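Washing and pressing woven table covers

Updated 07/05/2022

Check the fibre label first. Unlabelled cloths should be treated as cotton that may shrink: wash at a low temperature and allow for some loss of length on the first wash.

Test strong colours before washing. Press a damp white cloth on each dark or bright stripe for 2 minutes. If dye transfers, wash the cover alone in cold water.

Weigh the cover dry. Up to 400 g it can go in a basin; at 700 g or more use the machine, half loaded, with a slow spin. Dullomar wool liquid is adequate for either - powder tends to lodge in open weaves.

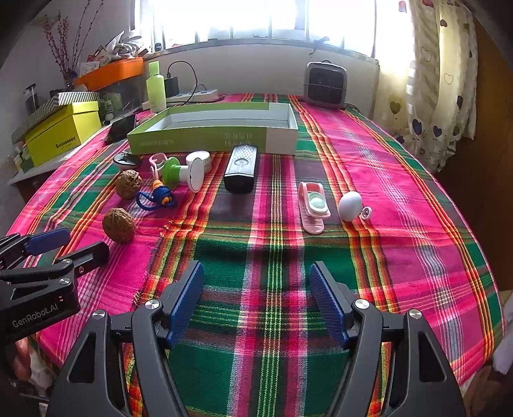
Plaid woven cloth with a frayed fabric edge left of centre.

Trim loose threads at a frayed edge but do not pull them. Run a zigzag stitch just inside the fray, then turn and hem. Do this before the wash, as agitation opens the weave further.

Dry flat or over two parallel lines. Press on the reverse while slightly damp, moving the iron along the warp. Steam is suitable for cotton and linen; acrylic needs a cool iron and a pressing cloth.

Store rolled on a cardboard tube, face outwards.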